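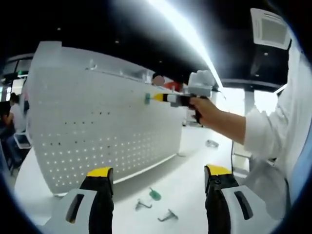

只用手持夹爪采集的示范,能不能训练出往洞洞板上挂小件的策略?
在我们的设置下可以,前提是示范里保留足够多的对孔失败和重试;只用一次成功的片段训练,策略在接触板面后很容易停住。

Givora 洞洞板插挂数据集:说明

一、内容
本数据集面向小件插挂任务:从桌面拾取挂钩或塑料小件,对准洞洞板上的孔位并放置。共 2000 条示范,用手持夹爪采集,夹爪指尖为黄色。每条示范包含鱼眼视频、夹爪开合宽度和末端位姿。视频未做去畸变,边缘暗角保留。

二、划分
训练集:其余全部示范
验证集:100 条
测试集:400 条,孔位与训练集不重叠
划分按采集批次进行,同一批次不会跨集合出现。早期版本按条随机划分,验证误差明显偏低,已弃用。

三、方法
基线为扩散策略,输入最近两帧图像和夹爪宽度,输出相对位姿序列。我们比较了两种训练数据:
A 组只保留一次对准的示范;
B 组加入带重试的示范,总条数与 A 组相同。
两组网络结构、训练步数一致。

四、结果
在 Plollholm 的测试台上,每组各执行 52 次。B 组成功次数多于 A 组,差别主要来自接触板面之后的阶段,拾取阶段两组接近。A 组的典型失败是指尖顶在两孔之间不再移动。半透明件的失败率在两组中都偏高,目前没有好的解决办法。

五、标注
phase:接近、拾取、对孔、放置、撤离
retry:该条是否含重试
item:hook(金属挂钩)或 plastic(塑料件)
phase 由夹爪宽度曲线自动切分,再人工修正。对孔与放置的分界在部分示范里不清楚,使用时建议合并。

六、已知问题
1. 部分片段中有两只夹爪同时入镜,位姿只对应拍摄该视频的那一只。
2. 灯带过曝会影响视觉里程计,三月那批较严重,已在 meta 中标记 drift。
3. 背景中有人员出现,发布版本已做人脸模糊。
4. 板面孔阵重复性强,特征匹配偶有整孔错位。

七、使用
加载脚本在 tools/load.py,读取前请先运行 tools/check.py 核对文件完整性。仅限研究用途,再分发须保留本说明。
标定文件由 Pascu 工具包生成,其他格式需自行转换。

维护:Cornel Lungu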